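Jeltulus Releases Practice Guide for Recording Household Cleaning Work Used in Robot Training

KEMMONT. Jeltulus today released a practice guide for teams that record people doing household cleaning with hand-held grippers. The guide covers how a task is set up, how the person doing it is protected and what has to be written down before a recording can be used to train a robot. It is free to download and may be copied or adapted without permission.

The guide was drafted over the past year with two partners, El Khatib and Veltgate, which both run recording rooms of their own. The three organizations compared their house rules and found that they differed on basic points, including how long a person may work without a break and whether a failed attempt should be kept. The new text replaces those separate rules at all three.

It contains 13 requirements and a longer set of recommendations. A team that claims to follow the guide must meet every requirement. Recommendations may be skipped if the reason is recorded.

The main requirements are as follows.

Consent. Each person who records must sign a plain-language form that says what is captured, who will receive it and how to withdraw. Faces must be obscured before any material leaves the recording site, including faces caught by a second camera.

Working time. No one may hold a gripper for more than 90 minutes in a shift without a full rest period. Time spent on calibration counts toward the limit.

Cloths and surfaces. A cloth used on a toilet may not be used on a sink, a counter or anything a person eats or drinks from. The task sheet must state which cloth belongs to which fixture.

Markers and cameras. Tracking markers must be checked for dirt and damage before each session and after any contact with water or cleaning product. Cameras worn on the head must be light enough to wear for the whole session and must be refitted for each person.

Cables. Cable routes must be reviewed at the start of each shift and again whenever equipment is moved.

Failed attempts. Recordings in which a cloth is dropped or a surface is missed must be kept and labeled. They may not be deleted to improve a success rate.

Jeltulus tested the draft at its Kemmont site on bathroom tasks. The trial produced 1,188 recordings, of which 766 met every requirement on first review. Most of the others were missing paperwork, usually a task sheet with no cloth listed. The form was shortened as a result, and the cloth entry was moved to the top of the page.

The guide does not set rules for robots working in occupied homes. It also does not cover the chemical safety of cleaning products, which remains subject to local law and to the manufacturer's label. Teams that record in a private home should apply the consent rule to everyone who lives there.

Jeltulus, El Khatib and Veltgate will accept written comments on the text through the end of August. Comments will be published with the name of the sender unless the sender asks otherwise. A revised edition will follow once they have been reviewed.

Bathroom work with a hand-held gripper and a pink cloth.

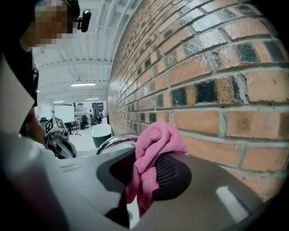
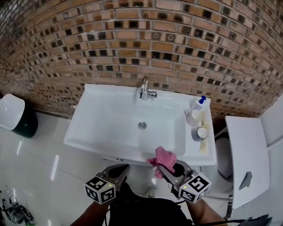
Fouzia Baloch welcomed the rule on failed attempts but said the limit on working time was still too generous for bathroom tasks, where people spend much of a shift bent over a low fixture. She asked that the next edition set a shorter limit for that kind of work and that wrist strain be recorded on the same sheet as the cloth. "If it's on a separate form, it won't get filled in," she said.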